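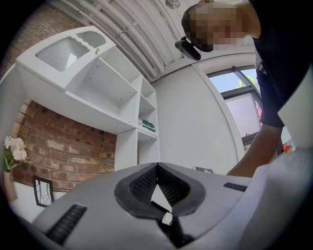 第4章 玉巻き器およびかせくり器の設置と準備

本章では、Furix 手動玉巻き器(以下「本機」)と付属のかせくり器を作業台に固定し、毛糸を巻き始めるまでの手順を説明します。部品の名称は「各部の名称」、お手入れの方法は「保守」の章をご参照ください。旧型の Nalley 玉巻き器をお使いの方は、クランプの形状が異なるため、旧型に同梱の取扱説明書に従ってください。

設置場所の条件

・水平で、ぐらつきのない作業台または机であること。
・天板の厚さが40ミリ以下で、縁の裏側に幕板や引き出しの枠がないこと。
・かせくり器の傘を全開にしても、周囲の家具や壁に触れないこと。
・直射日光および暖房器具の温風が当たらないこと。

ご注意:ガラス製または石製の天板には取り付けないでください。クランプの締め付けにより天板が破損するおそれがあります。

本機の固定

1. クランプのねじを左に回し、天板の厚さより広く開きます。
2. 付属のフェルト片を、クランプの上あごと下あごの両方に貼ります。貼付面のほこりは、あらかじめ乾いた布で拭き取ってください。
3. クランプを天板の縁に奥まで差し込みます。ハンドルは手前、糸案内は左側に向けます。
4. ねじを右に回して締めます。工具は使用せず、手で止まるまで締めてください。
5. 本体を軽く前後に揺すり、動かないことを確認します。動く場合は、いったんねじを緩め、差し込みの深さを確かめてから締め直します。

糸案内とボビン軸の取り付け

1. 糸案内の根元を、本体側面の差込口に合わせます。溝の向きが合っていないと奥まで入りません。
2. 音がするまで押し込みます。
3. 糸案内の先端の輪が、ボビン軸の中央と同じ高さにあることを確認します。高さがずれている場合は、針金の部分を曲げず、差し込みをやり直してください。
4. ボビン軸を本体上部の受けに載せ、時計回りに回して固定します。
5. 糸をかけずにハンドルをゆっくり回し、軸が滑らかに回転することを確認します。

注記:ご購入後しばらくは、歯車の当たりがやや硬く感じられることがあります。異音がなければ、そのままお使いいただけます。

かせくり器の設置

1. 本機の左側に、腕を伸ばして届く程度の間隔をとって、かせくり器の支柱を立てます。クランプの締め方は本機と同じです。
2. 支柱の留めねじを緩め、傘を閉じた状態のまま支柱に通します。
3. かせのねじりをほどき、輪の形に広げます。このとき、かせを束ねている綿糸はまだ切らないでください。
4. かせを傘の外側に掛け、傘をゆっくり押し上げて広げます。かせが軽く張ったところで留めねじを締めます。
5. かせの糸並びを手で整え、糸が交差している箇所がないことを確認します。
6. 綿糸を切り、取り除きます。結び目の近くに糸端が一緒に結ばれていることがありますので、毛糸まで切らないようご注意ください。

ご注意:傘を強く広げすぎると、糸が伸び、編み上がりの寸法に影響することがあります。特に撚りの甘い単糸、アルパカおよびモヘヤの混紡糸では、たるみがなくなる程度にとどめてください。

注意:傘を開閉する際は、骨の交差部に指を入れないでください。指を挟むおそれがあります。お子様が近くにいる場所では、使用後に必ず傘を閉じてください。

毛糸の巻き取り

1. かせの外側の糸端を引き出し、本機の糸案内の輪に通します。
2. 糸端をボビン軸上部の切り込みに挟みます。糸端は、手のひらの幅ほど外に出しておきます。
3. 片手でハンドルを持ち、時計回りにゆっくり回します。最初の数回転は、糸が軸の上で斜めに重なっていくことを目で確かめてください。
4. 糸の重なりが安定したら、一定の速さで巻き続けます。ハンドルの回転は毎分200回を超えないようにしてください。
5. 残りの糸が少なくなりましたら速度を落とし、終端を手で受けます。
6. 切り込みから糸端を外し、巻き玉の下側に指を添えて、軸から真上に引き抜きます。
7. 巻き終わりの糸を玉の胴に軽く巻き付け、端を内側に挟み込みます。

一度に巻き取ることのできる量は、最大300グラムです。これを超えるかせは、途中で糸を切り、玉を分けてください。極太の糸やファンシーヤーンは、重量が制限内であっても、玉が糸案内に触れた時点で巻き取りを終了してください。

注記:巻き玉が固くなる場合は、かせくり器側の抵抗が大きくなっています。支柱の留めねじが傘の回転部に当たっていないかを点検してください。巻き直しを行うときは、出来上がった玉を容器に入れ、内側の糸端から引き出して再度巻き取ります。

うまく巻けないとき

糸が軸の下に落ちる
糸案内の輪から糸が外れているか、巻き始めの張りが不足しています。ただちにハンドルを止め、軸を取り外して、絡んだ糸を手でほどいてください。ハンドルを逆に回して糸を戻すことはおやめください。

玉の片側だけが膨らむ
本機が傾いて固定されています。クランプを緩め、天板に対して垂直になるよう締め直します。

かせくり器の回転が途中で止まる
かせの中で糸が絡んでいます。強く引かず、傘を少し閉じてから、絡んだ箇所を指で広げてください。改善しない場合は、かせの表裏を逆に掛け直します。

ハンドルが空回りする
ボビン軸の固定が不十分です。軸を時計回りに回し直しても改善しない場合は、歯車の摩耗が考えられます。使用を中止し、販売店にご相談ください。

使用後の取り外し

1. 糸案内とボビン軸を外し、付属の袋に収納します。
2. 歯車の周囲に残った繊維くずを、柔らかい刷毛で取り除きます。油は差さないでください。
3. かせくり器の傘を閉じ、留めねじを軽く締めます。
4. 最後にクランプを緩めて本体を外します。このとき、必ず一方の手で本体を支えてください。

交換用のフェルト片、糸案内およびボビン軸は、Flustedwood 製品の取扱店でお求めいただけます。ご注文の際は、本体底面に記載の型番をお知らせください。

本章の改訂日:2021年3月13日
改訂担当:Aiguo Feng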